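Courses > Home and Household Studies > Unit 4 > Handout: Keeping Leftovers

4 July 2025
By Yetunde Omoregie
6 min read

Keeping Leftovers: Notes to Go With the Second Lecture

I ran out of time again, so these notes cover what I said and also the part I meant to say before we got happily lost in the question of whose grandmother stored soup in what. Please read them before we meet next, and bring your kitchen diary even if it has gaps in it. Mine always has gaps.

1. Where we left off

We were talking about the two-hour rule. Cooked food should go into the refrigerator within two hours of coming off the heat, and within one hour if the room is above 90 degrees Fahrenheit. Several of you were taught to let a pot cool completely on the stove first, and I was too, by people I loved very much. Older iceboxes really did struggle with a hot pot, so the habit made sense once. A modern refrigerator can cope, especially if you help it along by dividing the food up.

2. Depth matters more than you'd think

A deep pot of stew cools very slowly in the middle. Spread the same stew into shallow containers, two inches deep or less, and it cools far faster. Dirceu Lopes asked after class whether stirring helps, and yes, it does, and so does standing the pot in a sink of ice water for a while before you portion it out. Rice deserves special care here, and I'll come back to it in the next lecture (I can talk about rice for a long time, as the March group will tell you).

3. Reading the kitchen diaries

The March group wrote down everything they put away and everything they threw out. Together they logged 1,274 portions of leftovers, and 887 of those were eaten. I find that rather cheering! Of the portions that were thrown out, 180 were marked "forgot it was there," and you'll see the same phrase turning up in your own pages, I'm sure. When you read through your diary this week, put a small star beside every one of those and write down which shelf it was on.

4. Lids, tubs and being able to see things

This brings me to containers. I have no strong feelings about glass against plastic for short storage in the cold, though glass is kinder to the nose after a curry. What I do care about is whether you can tell what's inside without opening it, and whether the lid can be found when you need it.

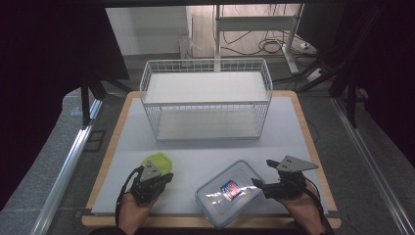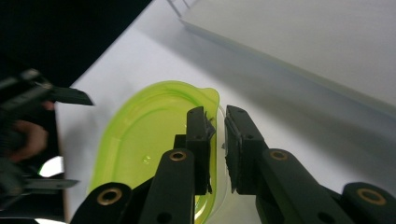
Keep the lids with the tubs, or at least in the same cupboard, and once a year sit down on the floor and match them all up. Anything without a partner can go and hold buttons. Then label what you store with the name of the dish and the day it was cooked — masking tape and a pencil will do perfectly well. Most cooked leftovers are good for three to four days in the refrigerator, and if you know by the second day that you won't get to them, freeze them then.

5. For next time

Choose one shelf of your refrigerator and make it the "eat first" shelf for the week. Tell everyone you live with. Write half a page on how it went, including the arguments, and allow 45 minutes for the reading on freezing, which is slower going than it looks.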